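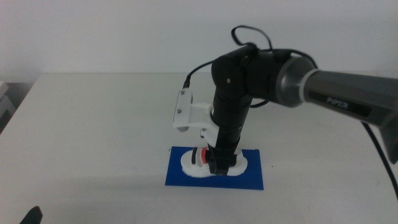
Eva Botha

Hustside Knitted Blanket Gauge Records
Data card and README, version 2
Released 4 July 2025

Summary

The Hustside Knitted Blanket Gauge Records are a table of 900 gauge swatches knitted for baby and lap blankets. Each record gives the stitch and row gauge of one swatch before and after its first wash, together with the yarn, needle size and stitch pattern used. The table is published by the Zorkovness Knitting Library for designers, pattern editors and home knitters who need to estimate how a finished blanket will change in size after washing.

Version 2 replaces the first release in full. Users who keep a copy of the earlier table should not merge the two, as record numbers were reassigned.

Contents of the release

swatches.csv - the main table, one row per swatch
yarns.csv - fiber content and weight class for every yarn code
stitches.csv - stitch pattern names, with row repeats written out in US terms
CHANGES.txt - corrections made between releases
README.txt - this document

Fields in swatches.csv

record_id - unique number for the swatch
yarn_code - key to yarns.csv
stitch_code - key to stitches.csv
needle_mm - needle diameter in millimeters
cast_on - number of stitches cast on
edge - garter, slipped or none
sts_before - stitches per 10 cm before washing
rows_before - rows per 10 cm before washing
sts_after - stitches per 10 cm after washing
rows_after - rows per 10 cm after washing
wash - hand or machine
dry - flat, line or tumble
notes - free text, often blank

All 13 fields are present in every row. A blank measurement means that the knitter did not supply a value. It does not mean zero.

How the swatches were made

Contributors were asked to knit a square no smaller than 15 cm on each side, to bind off loosely, and to leave the piece to rest overnight before measuring. Measurements were taken over the center 10 cm, away from the edges. The piece was then washed and dried in the way the contributor would treat the finished blanket, and measured again once fully dry.

Contributors used their own needles and their own rulers. The library did not supply equipment and did not remeasure swatches at home addresses. Where the stitch gauge before washing differed from the gauge on the ball band by more than five stitches, the contributor was asked to check the figure. Unconfirmed figures were left out.

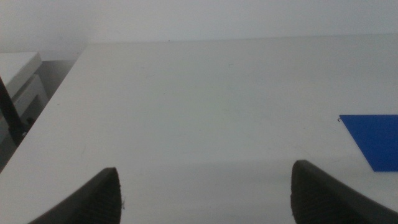
A reader of the first release wrote that the row figures for garter stitch "cannot be compared with anything, because half of us count ridges and half of us count rows." The point was accepted. In version 2 all garter stitch values are given in rows, with one ridge equal to two rows. Entries whose method could not be established have blank row fields and the word "ridge" in the notes.

Known limitations

Superwash wool and acrylic make up most of the table. Cotton is thinly covered, and there are too few linen swatches to support any general statement about linen. Cable patterns are included only where the cable repeats across the whole swatch. Lace swatches that were pinned out to dry are excluded, as pinning sets the size of the piece by hand.

Tension varies from one knitter to the next. The table is suited to estimating change between the two measurements and is less suited to predicting the gauge that any one person will obtain. It should not be used in place of a swatch.

A small square does not carry the weight of a full blanket. Larger pieces may lengthen in use, particularly in heavy yarns, and this is not recorded.

Privacy

No contributor names, addresses or contact details are included. Free text notes were read before release, and mentions of family members or recipients were removed.

Terms of use

The table may be copied, adapted and printed in patterns, including patterns offered for sale, provided that the Zorkovness Knitting Library is credited and the version number is given. Stitch names in stitches.csv are common names and carry no restriction.

Corrections

Corrections should quote the record_id and state which field is in error. They are reviewed each July and entered in CHANGES.txt. Submissions of new swatches are accepted on the library's standard form, one form per swatch, with both sets of measurements completed.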